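Bastcombe changes its rules for bulky waste pickup

July 14, 2021

The town of Bastcombe will change the way it collects old furniture and other large household items. From October, residents must book a pickup by phone or at the town office, and each household can book up to 3 pickups in a year without paying. After that, every pickup will cost nine dollars.

Until now, large items were collected from the curb on fixed dates in spring and fall. Many residents liked this system, but the town says it became difficult to manage. Items were often put out too early, and some of them stayed on the sidewalk during rain and could not be used again by anyone.

"We received many calls from people who could not pass with a stroller or a wheelchair," said Seema Lodhi, who is responsible for waste services in the town. "With the new system we know what is waiting and where it is, and we can send a truck of the right size."

The work will be done by Wandine, a hauling company from the neighboring town of Bergeron. The company has signed a contract for two years. According to the town office, the contract includes a sorting step, so that cabinets, tables and shelves in good condition go to the reuse hall on Tesenow Road before anything is sent to the landfill.

The reuse hall opened in a former bakery and has become popular with students and young families. Its manager, Dwight Penner, expects to receive more furniture under the new rules. He asks residents to empty all drawers and to tape the doors of cabinets closed before the pickup. Shelves that can be taken out should be tied together and put next to the item they belong to.

Not everybody is satisfied with the plan. Vernon Turcotte, who rents out several apartments near the river, told the town council that the limit is too low for buildings where tenants move often. He asked for a separate rule for landlords. The council did not vote on his request, but it will discuss the subject again after the first winter.

Mattresses, paint and car tires are not part of the service and must still be brought to the transfer station. Refrigerators will be accepted only if the door has been removed.

A letter with the phone number and the list of accepted items will be sent to all 4,000 households in Bastcombe. The letter will be printed in English, French and Punjabi. Residents who need help to carry an item from inside the home can ask for it when they book, and there is no additional charge for persons older than 65.

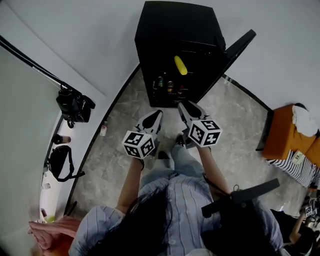 A black cabinet indoors. Cabinets in good condition will go to the reuse hall.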